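"I never wanted a restaurant. I wanted a counter"

Three in the afternoon and the lunch crowd is gone. The owner of the Plivthorpe, a 16-seat diner on the east side of Maldonado, is on a stool with her shoes off. She has until 4. Then prep again.

She bought the place from her uncle. No business plan, no partner. A loan from the bank and a second one from her sister, which she says was the scarier of the two.

"The bank sends letters. My sister comes to breakfast."

First year was rough. The grill died in the second month, then the walk-in. She kept the old menu going, 81 items, most of them things people ordered once a year. Meatloaf four ways. A clam plate, and the ocean is nowhere near here.

"I was throwing out so much food. I'd stand at the dumpster at night and just do the math in my head. So I cut it. I cut it all the way down and people were mad. One guy stopped talking to me over the liver and onions. He's back now. He gets the patty melt."

What stayed: eggs, burgers, a soup, pie on Saturday. The hash browns, obviously. She grates the potatoes herself the night before, salts them, leaves them to drain. Wont say how long.

Rent is the thing she keeps coming back to. It went up $416 a month in May, no warning to speak of, and she put a quarter on coffee and a dollar on burgers to cover part of it. The rest comes out of her own pay. She is still angry about it. She is also still there.

"Where would I go? The booths are bolted down."

Does she cook at home? A laugh, a long one.

"Toast. Pasta. I put ketchup on things I'd be ashamed to serve. My kitchen at home is a colander and a cup, pretty much."
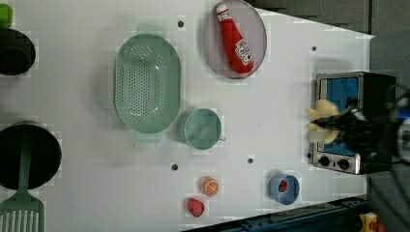 By the Food & Neighborhoods reporter, Misetix Weekly

Her days start at 4:30. Ovens on, coffee on, radio on, low. The early regulars are from the Grolline bottling plant, coming off nights, and they want dinner when everybody else wants pancakes. She makes them dinner. On a good morning she does 105 plates before ten, with one cook and one dishwasher and her own two hands on the register.

Help is hard to find. She pays better than she used to and it's still hard. The last cook left for a hospital cafeteria, regular hours, dental. "I told him to take it. I'd of taken it."

There's talk of a second location, mostly from customers. She isn't interested. A developer came by with drawings and she gave him a slice of pie and sent him on his way.

Her uncle still comes in, sits at the end by the pie case, complains the soup is too thin. Pays full price. She tried to stop him paying, once.

"He left the money under the plate. Then he left a bad tip, so I'd know he was serious."

It's nearly 4. She's looking for her shoes. One more question, what would she tell somebody starting out? She thinks about it, already tying her apron.

"Check the grill before you sign. Really check it. Turn the thing on."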